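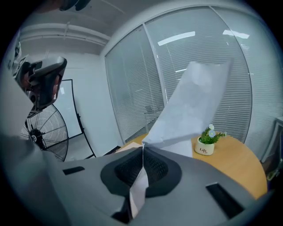
It let go of nothing, and that was the trouble, according to Brahim El Ouafi, speaking on a call with owners of the Orow hand tool this week. His point was that most people worry about a gripper dropping things, and the fault that turned up in Karkholm went the other way – the fingers closed, the trigger came back, and the fingers stayed closed.

30 April 2020
By staff writer

The Orow is a hand-held gripper with a camera built in, and people use it to show robots how to handle everyday stuff like paper, cups and cloth. It's a terrific piece of kit to watch in use, and paper is one of the hardest things you can ask of it. Squeeze too lightly and the sheet slides away, squeeze too hard and you have a ball of scrap. So it makes sense that the trouble first showed up during paper work.

The team in Karkholm had been running grasp-and-release sessions since December and had logged 3458 grasps when one of the tools locked shut on a sheet. The operator let the trigger go and nothing moved. She tried the release switch on the handle, and nothing moved then either. In the end the battery had to come out before the fingers could be eased apart by hand. There were no injuries, but she had been reaching toward the fingers with her free hand when the motor gave a second, harder squeeze.

That second squeeze is what turned a nuisance into a safety matter. El Ouafi explained that the controller reads the position of the fingers from a small sensor at the base. When the sensor cable works loose, the controller gets the same number over and over, decides the fingers haven't reached their target, and pushes again. And the release switch goes through the same controller, so it was no help at all.

Now for the good part, and it really is good! The people at Rätsep, who make the controller board, had a copy of the session log the same evening and found the stuck reading at grasp 1402. The tool had carried on for a while after that with the cable making contact on and off, which explains why the operators noticed some sticky releases and put them down to dust. Rätsep then went back through older logs from other sites and found the same pattern in 5 tools. None of those had locked fully.

The fix comes in two pieces. A firmware update cuts motor power if the position reading stays frozen while the motor is drawing current, and it's out already. I watched it tried on a bench tool with the cable pulled on purpose, and the fingers went slack almost at once. The second piece is a clip that holds the cable in place, plus a release switch wired straight to the motor supply. Grullport is making those now and expects to ship some 1581 kits, enough for every tool sold so far with spares left over.

Until the kit arrives, owners are asked to do the following. Install the update before the next session. Keep fingers and sleeves clear of the jaws whenever the battery is in, even if the tool looks idle. If it won't open, take the battery out first and only then free whatever it's holding. Tools that have had a sticky release should be set aside and the serial number sent to the service desk.

Sessions in Karkholm are paused for the moment. The plan is to start again with the updated tools on soft objects, then go back to paper when the new switches are in. El Ouafi said he'd like every site to share its logs, including the boring ones, as the early signs were sitting there for anyone who looked at the sensor column. Rätsep is working on a small script that does that looking for you, and a test version is going out to owners who ask for it.

14 comments
Shared 37 times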